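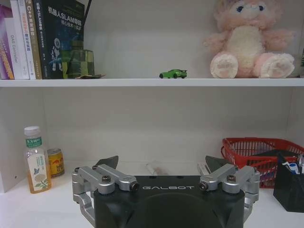

# hundevia

Hi! I've been keeping a reading log since college, first in paper notebooks, then in a spreadsheet, then in a worse spreadsheet. This repo is the version I finally like. It's a pile of plain text files plus one small script, and the name comes from a town in a story I never finished writing.

If you want a shiny app with badges and friends and a yearly recap, this will disappoint you. I wanted to be able to open a file in any editor, type two lines, and close it again before my tea got cold.

## What's in the folder

- `log/` has one file per book
- `tendby.py` is the script
- `shelves.txt` is the list of shelves (mine are "now", "next", "gave up" and "lent out")
- `old/` is the spreadsheet export, kept for sentimental reasons

## What an entry looks like

```
title: The Salt Road
shelf: now
started: September
page: 210
---
Slow middle. The aunt is the best part so far.
```

Everything above the dashes is for the script, everything below is for you. You can write as much or as little as you like down there! Some of my notes are three pages long and a bunch of them just say "nope."

The only fields you really need are `title` and `shelf`. I used to require an author, but then I had cookbooks put together by a church group and manuals with no name on them anywhere, and I got tired of typing "unknown". Titles can be in any alphabet as long as the file is saved as UTF-8. File names are a different story, so keep those to plain letters and dashes, please.

## Using it

You need Python 3 and nothing else. From the main folder:

```
python tendby.py list now
python tendby.py find aunt
python tendby.py move salt-road next
```

`list` prints a shelf. `find` searches the notes (this is the one I use every day, usually to figure out where I read something). `move` changes the shelf line in the file and leaves the rest alone.

Output gets trimmed at 200 lines. If you own more books than that on one shelf, add `--all`, and also I'd love to see your house.

## The "lent out" shelf

This one grew its own rules. Add a `to:` line with the person's name and `list "lent out"` will sort by that. Levente Vass wrote the sorting code after he noticed he was holding 2 of my books and couldn't remember which ones. He has since returned one of them.

There are no reminders and I don't plan to add any. I tried it on a branch called `mousavi` and it made me feel like a debt collector.

## Things that are a bit broken

- Two files with the same title confuse `move`. It picks the first one and doesn't tell you. Sorry!
- Page numbers have to be digits, so a preface page like "xiv" gets ignored.
- On Windows, accented letters in the terminal sometimes come out as boxes. The files are fine, it's only the display.
- `find` doesn't care about capitals, but it does care about curly quotes. If you search for "don't" and paste it from a web page, you'll get nothing.

## Moving over from a spreadsheet

Save it as CSV, then run `python tendby.py import yourfile.csv`. It wants columns called `title` and `shelf` and puts anything it doesn't recognize into the notes. Do a copy first. My own import made a separate book out of every blank row and I spent an evening deleting them.

## Helping out

Bug reports are welcome, and small ones are the best kind. If you send code, please keep it to the standard library. I test on my laptop and on the old desktop in Zimville when I'm visiting, and that machine does not enjoy installing things.

The license is MIT. The notes in `log/` are my own opinions about books, so maybe write your own instead of copying those.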